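Painted Blocks: Sorting and Storage

By Ieuan Hopkin
September

The painted blocks are back in use at Kultham. They are kept by colour when there is time, and mixed when there isn't.
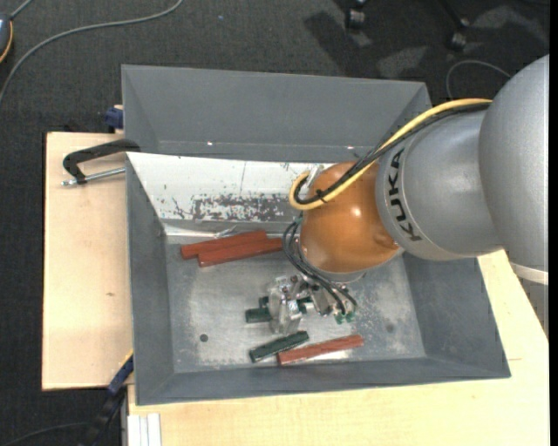 Brick-red and dark green blocks in the grey metal bin, which rests on pale wooden surfaces.

The paint marks easily, so chipped blocks go to one side for a second coat. Lids are on the shelf by the door.

71 shares | 2 comments

Recent galleries
Sollo: shelves and trays
The Wandus paint store
Offcuts at Jiang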